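Failure Analysis for Robot Handling, Unit 6
The Pladeren cutlery fault: notes to read before the lab

Instructor: Arlo Lindqvist

Background. The Pladeren project trained a sorting arm on demonstrations recorded with hand-held grippers. The task was to pick up loose cutlery and put it in an upright holder. The February report claimed 400 clean trials. When the arm was moved to the Cunha test bench it dropped forks, picked up two pieces at once, and on trial 126 closed on a knife blade and kept pushing. The safety stop did not trip. A person pressed the button.

The report blames "surface variation." I would like you to doubt that. A soft cloth does change how far a fingertip sinks before it meets metal, but the demonstrations had soft cloth in them too.

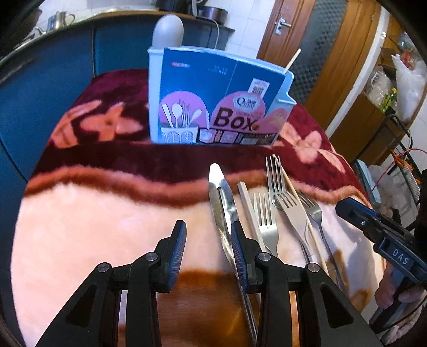
Start with what the fingers can know. The Pladeren arm had no force sensing at the tips. It read motor current and guessed. On a thin handle, the guess for "one fork held" and the guess for "fork plus whatever is under it" overlap almost completely. The authors call this a rare case. Their own log has 1121 grasp attempts in it, and they never say how many were on overlapping pieces. Ask yourself why that number is missing.

Second, the success label. A trial counted as clean if the holder had something in it at the end. Dropping a fork and trying again was clean. Carrying a fork and a chopstick together was clean. You can get to 400 that way without learning much.

Third, the stop. The current limit was set at 600 on the controller's own scale, copied from the Tilledetti arm, which has different gearing. I have not found any test of that limit in the report. A limit that has never been tripped on purpose should be treated as no limit.

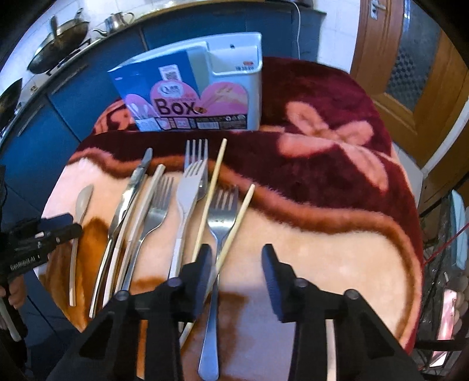 Fig. 2. Forks, a table knife and chopsticks lying loose in front of the storage box, with the ribbed fingertip pads open.

Trollora's reply to the report suggests more data. Maybe. More data with the same label gives you the same fault with a better average. Before collecting anything I would want the grasps on overlapping pieces scored separately.

For the lab, bring written answers:

1. Rewrite the success label so that a double pick fails.
2. Describe a test for the stop that keeps hands away from the jaws.
3. Find one claim in the report that the log can't support. Give the page.

"Surface variation" will not be accepted as an answer to any of these unless you can say which surface and what varied.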